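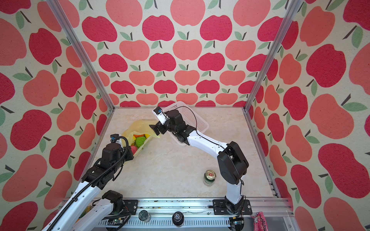 Horațiu Zamfir wrote to ask whether wallpaper can go straight over old paint. It can, if the paint is sound and you wash it first. Gloss paint needs a light sanding.

How many rolls do I need?
Measure the width of each wall and add them up. A Fundis roll covers roughly 82 square feet before waste. Patterns with a large repeat need one extra roll for a small room.

Can I return unopened rolls?
Yes, within the month, if the batch number matches your receipt. Cut rolls can't come back.

Do you ship samples?
We do. Up to four are free. Orders over $200 also ship free.

When is the Clonard store open?
Every day except Sunday. We are closed for stock check until 3rd August.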